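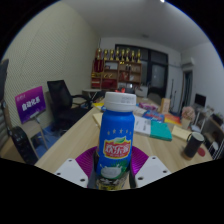 Stondside Drinks Labels, word list and transcriptions

README, last changed 8 July 2022

What this is

Text copied off drinks labels, typed up by hand, one label per row. 3,444 rows. Started as a spreadsheet for Raquel Carvalho's evening class on packaging and plain language, got out of hand. Now a folder other people keep asking for, so here it is with some notes.

Text only. No scans in the download, no prices, no nutrition tables (started those, gave up).

Files

labels.csv - main file, UTF-8, comma separated
words.csv - every word with a count, per language
places.csv - where each label was picked up
notes.txt - odd cases, read this before mailing us

If Chinese or Greek comes out as rubbish in your spreadsheet program, it's the import setting. Pick UTF-8 by hand. Double clicking the file won't do it.

Columns in labels.csv

id - number, never reused. Gaps are deleted duplicates
lang - main language of the front
front_text - as printed, line breaks turned into a slash
back_text - same, often empty
gloss - rough English, mostly Marin's
kind - juice, water, milk, plant drink, tea, fizzy, other
typed_by - initials
checked - y or n

Capitals kept as printed. Accents kept. Missing accents on the label are missing here too, please don't "fix" them. Trademark signs dropped. Made up spellings (there are a lot) kept and marked with a star in words.csv.

Where the labels came from

Mostly corner shops and the two big supermarkets in Stondside, then a long weekend in Pukgate where Hélder Tavares went round every newsagent with a bin bag. The Portuguese ones are nearly all from Rodrigo Barreto's family, posted over flat in envelopes. Chinese, Korean and Thai labels are from one importer so expect the same handful of phrases over and over. Don't use those rows to say anything about a whole country's drinks.

Flederberg batch: 80 rows, German and Czech, typed from very crumpled paper. Lower quality, see notes.txt.

Typing and checking

2 people per label where we could manage it. First types, second reads back against the label and changes checked to y. Where they disagreed Madalena Baptista decided. Her word is final on hyphens.

Unchecked rows are still in. Filter them out if you need clean text. Most of the unchecked ones are long back panels in tiny print, so filtering also makes your back_text shorter on avarage. Worth knowing if length is what you're after.

Glosses are for getting the gist. Not translations. "Coconut milk drink" and "coconut juice" got mixed up early on, sorting that out in September.

Known problems

- kind is a mess for anything with both milk and fruit. Marin and Hélder used diferent rules until row 900-odd
- brand names split across lines sometimes have a slash in the middle
- 8 rows have the back text of the label before. Listed in notes.txt, not fixed yet
- lang is one value only, so bilingual fronts lose out
- slogans on caps mostly not typed

Using it

Fine for teaching, word games, spelling stuff, homework. Brand names and slogans belong to whoever owns them, we only copied them down. If you print any of it say where it came from: "Stondside Drinks Labels" is enough.

Not a legal record of what any product contains. Do not use for allergy info!! Recipes change and we didn't type ingredients consistently.

Sending more

Plain text please, one label per line, same column order as labels.csv. Leave id blank. Say which shop and which town. Rodrigo merges new rows when he has time, scripts are in the Peixoto folder and need nothing installed besides Python.

Corrections: send the id and the new text, nothing else needed.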